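Vudska puts out version 2 of its hand-held gripper guide, and it's shorter than you'd think

Well, it's out. Vudska has published version 2 of its good practice guide for recording household tasks with hand-held grippers, and I've spent a large part of August reading it on trains (the Usden line has tables again, hurrah). It's 66 pages, a fair chunk of that is forms, and if you do any kind of cloth work I think you'll want to read at least the middle.

Quick recap for anyone who skipped the first one. The guide is voluntary. There's no certificate and no inspector is going to turn up at your door, but plenty of people who buy or share recordings have started asking whether a set was made "to Vudska", and so it has crept into contracts all the same. Tiravum already has it in its supplier terms, and Heiskanen says it will follow from the next round of orders.

The first version was mostly about boxes, cups and bottles, the hard stuff. Cloth got half a page, and that half page told you to "handle fabric consistently", which is the sort of advice my gran would have given and about as easy to check. This time fabric has a chapter to itself. The big change is what it calls the grip note. Before you record anything you write down where on the item the fingers should close – on a hem, on a fold, on a corner – and you stick with that for the whole batch unless you log the change. Pinching a gathered fold in the middle of a piece and pinching along an edge now count as two different actions, even if the finished fold looks the same.

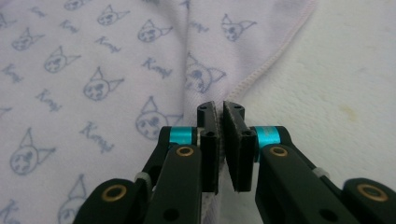

One reader has already written in to say this is going to be a pain. The message came the same evening I mentioned the draft, and the gist was that people don't grab cloth by category, they grab whatever comes up, and if you make them stop and think about hems you'll get slow, stiff recordings that look like nothing anyone does at home. The reader wanted the grip note filled in afterwards by whoever checks the footage, and left out altogether for practice runs.

I've got a lot of sympathy with that! I asked Vudska about it and the reply was friendly but firm. The consultation brought in 1,353 comments, and the row over grip notes was the longest one in the pile. They did think about letting people add the notes afterwards. What put them off was that two checkers looking at the same clip would often disagree about what had been gripped, particularly where the fabric was bunched up. The compromise is in the small print of the chapter: you can log a changed grip after the event, as long as it's done before the batch is closed, and practice runs are let off the whole thing. So my correspondent got half of what they wanted, which in standards terms is practically a landslide.

The next bit I really like is the section on blur. The old guide said recordings should be "sharp throughout", and I don't know a single person who managed it. Hands move. Grippers move. If you tell people every moment has to be crisp they'll either creep along like they're defusing something or they'll throw away perfectly good work. Version 2 drops the sharpness rule and asks for something more sensible, namely that a checker should be able to tell what's being held and by which part, even when the fingers themselves are smeared.

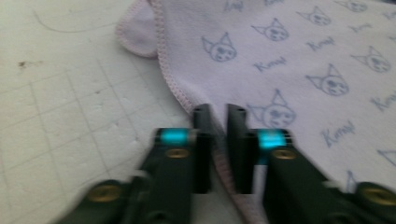

It also says, in plain words, that a blurred moment in the middle of a normal movement must not be cut out on its own. You keep the whole attempt or you bin the whole attempt. I think that's right. Trimming out the messy bits gives you a tidy file and a very odd idea of how folding works, and anyone training on it later has no way of knowing there's a gap. Tiravum had been asking suppliers to trim, by the way, and tells me it will stop.

Failed attempts get a page as well. You're supposed to keep them, marked as failed, with a one-word reason from a list. The list is a bit daft in places (I can't see the difference between "slip" and "release" and I've read both definitions several times), but having any list is a step up from the free text box, where people used to write things like "argh".

Then we get to the workspace rules, and these are where most small outfits will have to do some actual shuffling about. The guide wants a plain working surface, the starting position of the item written down, and any container for finished pieces either in its agreed place or off the table. It also wants you to say whether the item lies wholly on the surface at the start. That last one sounds fussy until you look at a typical table.

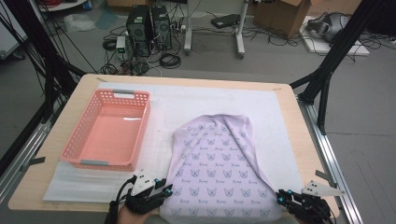 Overhang is the word the guide uses for it, and it gets its own tick box on the set-up form. Cloth that hangs down behaves differently from cloth lying flat, as its own weight pulls on it, so a lift that works from the middle of the table may not carry over. With a garment like the cat-print one on the white mat, where the broad end runs past the front of the table, you'd tick yes and name the edge. The empty pink basket to the left of it would go on the same form, under containers, with a note of which way round it sits. None of this is banned, I should stress. You're allowed as much overhang as you like so long as you own up to it.

Cables are the other thing. There's a new line asking for floor cables to be routed or covered anywhere a person stands or walks during a session. It doesn't say a word about cables elsewhere in the room, and I suspect a few people reading this will be quite relieved.

The people part is short, too short for my taste. Operators should have breaks, should be told what the recordings are for, and should be able to ask for a take to be deleted if it shows something they'd rather it didn't. Forearms and hands are treated as fine to record with consent, faces aren't to be kept at all. I'd have liked a proper limit on session length, and from what I hear several commenters asked for one. Vudska's answer is that it didn't have good enough evidence to pick a number. Fair enough, but a cautious number would've been better than a blank, and I've told them so.

On timing: recordings made under the first version stay valid and don't have to be redone. New batches can use either version until Vudska withdraws the old one, and it hasn't set a date for that. Heiskanen is planning an open session in Usden to go through the forms, no booking needed, and I'll put the details up when I have them. If you've tried the grip notes on a real batch, do write and tell me how you got on, especially with fitted sheets.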